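Dye notebook, Flarkwood workshop
Apr 19, 2004

Second madder bath is done and I am so pleased with it! The first one last week went brown on me (I let it get too hot, I know, I know) but this time I sat next to the pot the whole afternoon with the thermometer and kept it low. The wool came out a proper brick red with a bit of orange in it where the skein was tied. Deepika came through at lunch and thought it was store-bought.

Recipe, before I forget: 50 g wool, mordanted in alum the night before and left wrapped up damp. Madder from the Erkesum bag, the older one with the torn corner. I soaked the root overnight, poured off the first water and kept it in a jar for later, then topped up with fresh. Added a pinch of chalk. Our tap water is soft and Li-hua swears the chalk is what makes the red. I believe her now.

Up to temperature took 3 hours, which felt like forever, but I think the slow climb is the whole trick. Held it there for another hour, then lid on, heat off, and left it until morning.

Jar of first water: yellowy tan, smells like hay. Threw a scrap of silk in just to see and it took a lovely peach. Must do that on purpose next time.

Cotton is a different story. Madder on untreated cotton gives me a sad pink that rinses down to almost nothing. Nusrat wants the cotton samples for the July open day, so I need to get going on the tannin step. Plan is oak gall first, then alum, then dry it and leave it alone for a good long while before it goes anywhere near a dye pot. Jayanthi's notes from Clarnunville say to repeat the alum twice. Will try one piece each way and tag them. 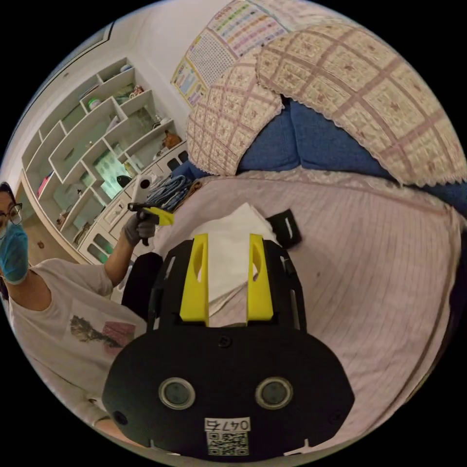
White tissue, folded.

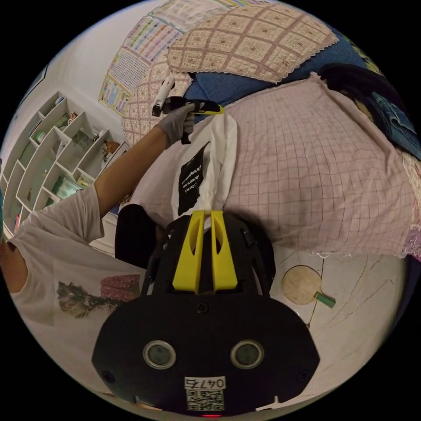 Weld next. The seed heads are dry enough to chop and I have a full sack, so no excuse. I'd like a really sharp yellow, then half of it goes over into the indigo vat for green. The vat is behaving, by the way. Coppery skin on top, yellow-green underneath, and the bloom comes back within minutes of stirring. Fed it a little fructose this morning and it perked right up. Delali dipped a test strip and we both stood there grinning while it turned from green to blue in the air. I don't think I will ever get tired of that.

Rinse log for the madder skein: cool, cool, lukewarm with a drop of soap, cool. Last water ran clear. Light test starts today, one strand in the south window with half of it under card, one strand in the drawer.

The Haslinger scale is drifting again. It read 24 g on an empty dish, then settled down after I moved it off the shaky bench. Weigh everything twice until somebody looks at it.

To get: chalk, string, more tags, a second thermometer. Ask Li-hua whether the exhausted madder is worth drying and grinding again, there is still plenty of color in it and I hate to dump it.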